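In Praise of the Small Wooden Table

I want to make a case for the small table. I mean the little square one, the kind that holds one bowl, a cup or two and nothing else, and that most people buy for a plant and then forget. I love these tables! I have owned five of them over the years and I would happily own five more if the hallway allowed it.

Big tables invite piles. You know how it goes: the mail lands at one end, somebody's headphones at the other, and by the weekend you are eating with your elbows tucked in. A small table won't put up with that. There is room for the thing you are doing, and when you want to do something else you have to clear the first thing away. I find that wonderfully restful, and I say so as a person who is not tidy by nature.

Sorting is where it really shines. Last March I finally went through the jar of odds and ends that had followed me through two apartments (buttons, beads, game pieces, a few things I still can't name). I tried it on the dining table first and lost half an hour to wandering. Then I moved to the little table by the window, with a dark bowl in the middle and a small cup for scooping, and the whole job was done before lunch.

The dark bowl matters, by the way. Pale bits vanish in a white dish, but against black every last one shows up, and a bowl has sides, so nothing rolls under the radiator. I tip the cup slowly, close to the rim, and have a look before tipping again. See-through cups are best for this - you can tell what's left without turning them over.

My friend Walter Condori disagrees with nearly all of it. He has a long workbench in his place in Brulby and says a surface should be big enough to leave a project out overnight. Fair enough, if you have the bench. But I have seen that bench, and there are projects on it that have been left out for a good many nights.

So if you have one of these tables under a fern somewhere, move the fern. Put the table where the light is good and leave the top bare until you need it. Mine has a couple of scratches and one leg that wants a folded card under it, and I use it every single day.

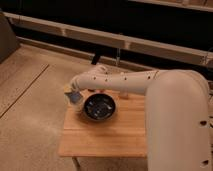

A small square table with a dark bowl on it, and a cup tilted toward the rim.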